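Durnwood tracker
Ticket 1912
Title: Sim evaluation reverses the order of two sock-flattening checkpoints after Cendale upgrade
Component: evaluation / cloth
Status: Resolved, follow-up open
Reporter: Tuulikki Oksanen
Opened: November 6, 2023

Summary

We use Durnwood rollouts to rank policy checkpoints before any of them get time on the real two-arm station. The method depends only on the order being right. Absolute success rates in sim have always been higher than on hardware and we don't report them.

After the Cendale upgrade the order of the last 2 Coelho checkpoints is reversed. The late checkpoint used to score above the early one in sim, and it does on hardware too. With the new build the early checkpoint wins by a margin well outside the bootstrap interval. Same weights, same start poses, same success test.

Steps to reproduce

Check out the evaluation branch and build with the new Cendale.
Run the flatten task, green and blue sock asset, 500 rollouts per checkpoint.
Run the ranking script on both result folders.
Compare with the stored ranking from March.

Expected: late checkpoint first.
Result: early checkpoint first, on every repeat.

Environment: Stonimham cluster, headless rendering, default table scene. Nothing local in the config apart from the output path.

Maintainer comment

Can you attach the per-rollout score files as well as the ranking output? The ranking script drops rollouts with a null final state, and a change in how many are dropped would be enough to move the order. Please also say whether the policy servers were restarted between the two checkpoints.

Reporter comment

Score files attached. Servers were restarted. The null count is unchanged between builds, so the dropped rollouts are not the cause.

I sorted rollouts by the difference between old and new score. The ones that changed most are all late checkpoint, and all of them involve the gripper working at the edge of the cloth. The early checkpoint tends to press on the middle of the sock and drag. The late one goes for an edge. If the contact model at the edge has changed, only one of the two policies would pay for it.

Things I have ruled out so far:

Action scaling. Logged joint targets for a replayed trajectory are identical in both builds.
Image preprocessing. Crops and normalization match to the byte on stored observations.
Lighting randomization. Turned off entirely, order still reversed.
Start poses. Loaded from file, not sampled.

Maintainer comment

Replay is a good check for the action side but it says nothing about the cloth, because the arm follows the stored targets whatever the sock does. Please send renders from the new build, room view and finger-level views, so we can check that the asset and the scene load properly. Materials were reworked in the same release.

Reporter comment

Renders from the new build below.
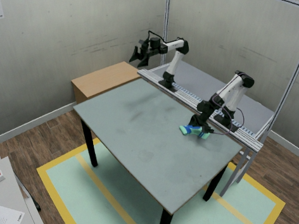
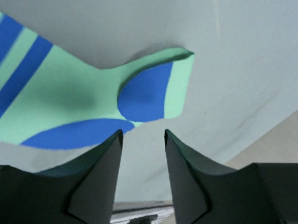
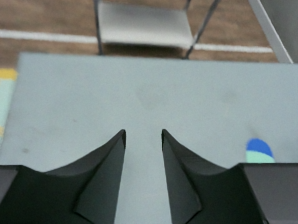
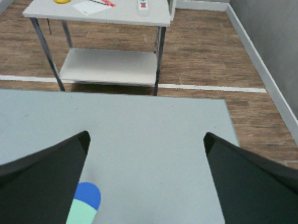
Does a simulator need to match real success rates to be useful for choosing between policies?

A matching order is enough for that purpose. If the policy that does better in sim also does better on the real robot, the sim can be used to choose, even when its success rates are too high or too low throughout. The order has to be checked again whenever the physics changes, because a change can help one policy and hurt another.

Maintainer comment

Asset loads, colors are as in the asset file, mint green and blue. In the room view the right gripper is down close to the sock and the left one is up and open, a normal state for this task. I don't see a rendering fault that would explain a reversed order. Moving on to contact.

Two settings changed default in Cendale. First, the contact offset, the distance at which a cloth vertex starts to feel a rigid surface, is now derived from mesh edge length when it isn't set. Second, the number of solver substeps per control step is now taken from the scene file, and falls back to a lower value when the scene file is silent. Our table scene is silent on both.

Please run these separately:

Run A: old contact offset set by hand, new substeps.
Run B: new contact offset, old substeps set to 2.
Run C: both set by hand to the old values.

Use the late checkpoint and the early checkpoint in each. A smaller batch is fine for a first look, but the final comparison should be the full size.

Reporter comment

All three done at full size, the queue on Stonimham was short.

Run A: order still reversed. Gap slightly smaller than in the original report.
Run B: order restored. Gap smaller than in the March result.
Run C: order restored. Gap inside the interval of the March result.

So the substeps account for the reversal and the offset accounts for most of what is left.

I also logged contact forces between fingertip and cloth at every substep. With the fallback value the force comes in as isolated spikes, with zeros between. A grasp that starts on a zero slides off the hem before the next contact is resolved. With the old value the force builds up over the close and the hem stays between the fingertips for the lift. Pressing on the middle of the sock is much less sensitive, as there is a table under the cloth and plenty of vertices in contact at any time. That fits the pattern in the sorted scores.

Maintainer comment

Agreed on the cause. One objection before we close. Run C puts the old numbers back, and the old numbers gave the right order, but that doesn't show the old contact model is closer to real cloth. It could be right by luck for this pair. Is there a comparison with hardware that doesn't go through the policies?

Reporter comment

Partly. We have a scripted pinch-and-lift that was run on the real station when the scene was built. The script closes on the edge at a fixed depth, lifts, and holds. I repeated it in sim under all the settings:

Fallback substeps: slips at depths where the real sock was held.
Old substeps, new offset: holds at those depths, and also at the shallowest depth, where the real sock slipped.
Old substeps, old offset: agrees with the real script at every depth we tested.

Limits of this check: a single sock, a single table surface, closing speed not varied. The real sock was also not the one the asset was modeled on, though the knit is similar. I would call it enough to justify the old values for this task and not enough to say anything about towels or shirts.

Maintainer comment

Good enough for this ticket. Changes merged:

The table scene now states substeps and contact offset explicitly, at the old values.
The loader raises an error if a cloth scene leaves either one out. It used to log at debug level, where you would only find it if you already knew.
The ranking script writes the resolved physics settings into the header of its output, so two rankings with different settings can't be compared without a warning.

Please rerun from a clean checkout and confirm.

Reporter comment

Confirmed. Clean checkout, no hand-set values, late checkpoint first on all repeats. The header is written correctly. The warning fires when I compare against the March file, as it should, since that file has no header. I have added one by hand from the old config and noted this in the results folder.

Rankings made between the upgrade and this fix are marked as invalid on our side. Two of them had been used to pick checkpoints for hardware, and those picks will be redone.

Resolution: Fixed in the evaluation branch.

Follow-up, separate ticket: add the scripted pinch-and-lift as a regression test, run on every Cendale upgrade before any policy ranking. Open point is what tolerance to use on slip depth. Tuulikki Oksanen to propose a value from the existing hardware logs.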